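Speaker notes: Flicker, dimming and the white work surface
Lumenta lighting session, 06/06/2025
Slot: 24 minutes including questions

Slide 1. Title
Leave it up while people sit down. Say which building the data comes from: the Urier site, second floor, open plan, refitted last September. All fixtures on that floor are Molari panels on a common dimming bus.

Slide 2. What was measured
We logged illuminance at desk height and modulation depth at the same points. 3758 readings were taken. 2474 survived filtering. The rest were dropped for one of two causes: the blinds moved during the sample, or the meter was tilted past the limit in the protocol. Do not spend time on the filter unless asked. The rule is printed in the handout, page 2.

Slide 3. Two ways to dim
Define the terms before showing the plot. Constant current reduction lowers the current through the LED. Pulse width modulation switches the LED fully on and off and changes the share of time it is on. Many drivers mix the two: current down to a set level, pulses below it. The crossover level is often missing from the data sheet. Pause here.

Slide 4. Modulation against dim level
Read the axes aloud. Horizontal is dim level, vertical is modulation depth. Point to the flat part on the right and the step on the left. The step is the crossover. Units from the same batch do not all step at the same level, so the edge on the plot is smeared. State that this is spread between drivers and that the meter was checked against a steady DC source before and after.

Slide 5. Why average light level is not enough
Two rooms can give the same lux value and be rated very differently by the people in them. Mention moving edges: a pen, a cursor, a turning fan blade. Pulsed light breaks the motion into separate steps. Low frequency is worse. Give the frequency from the table, then move on.

Slide 6. Surface reflectance
A light tabletop sends a large part of the downlight back up toward the eyes. Matte or gloss matters as much as color here. A gloss top adds a mirror image of the panel, and that image carries the full modulation.

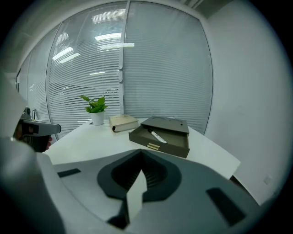
Sikik objected at the dry run that reflectance should come before dimming, as the tabletop is chosen first in most projects and the driver last. Fair point for a design audience. Keep the present order for this one and say aloud that the slides can be read either way.

Slide 7. What to ask a supplier
Crossover level. Pulse frequency below it. Modulation depth at full output and at the lowest setting. Ask for the waveform file, not a pass mark.

Slide 8. Limits
One floor, one fixture family, one season. No readings after dark. Eye comfort ratings were collected on paper and have not been matched to the desk positions yet.

Questions. If time is short, skip slide 7 and refer to the handout. Return the clicker to the front table.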